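Minutes, Verudow craft and bits swap group
Sunday, back room, started a little after two

I took the notes again (my pen, my spelling, sorry!). We skipped the last minutes as they'd gone round by email and everyone seemed happy enough.

Sorting trays. This took up most of the afternoon. We've got 2000 odds and ends from the Clenano donation still in carrier bags, and I said I'm fed up of tipping the whole lot out every time somebody wants one little thing. The pink tray with the small square compartments got plenty of love, me included – you can see what you've got at a glance, and you can give each bit its own cell if you feel like it.

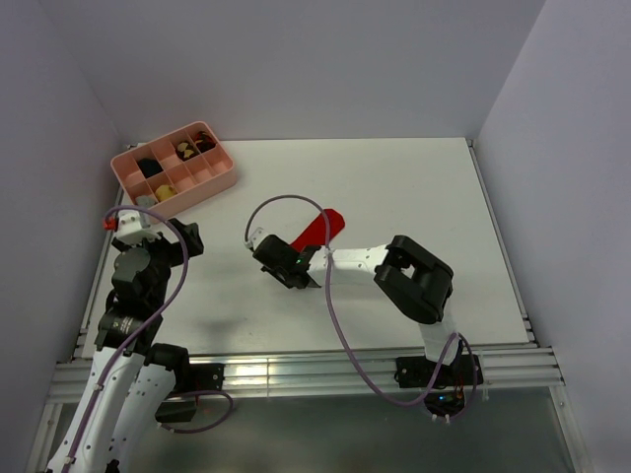 Gunnel Viklund wondered whether small cells would drive us mad once we got on to the bigger pieces, and said she'd sooner have deep tubs for those and keep the trays for fiddly stuff. Fair point, and a few people nodded. We talked about labels for ages (colour or type?) and settled on type, though I still think colour looks nicer.

Agreed: buy more trays, up to 75 pounds out of the kitty. Stestell do them and so do Ccori. I'll ask both for prices, including lids.

Sorting session. Next one will be 90 minutes with a tea break in the middle. Please bring a tub if you have one spare at home!

Table hire. Going up to 30 pounds from October. Grumbles all round, but we're staying put.

Any other business. Somebody left a green scarf on the hook. Gunnel has it.

Finished at ten to four.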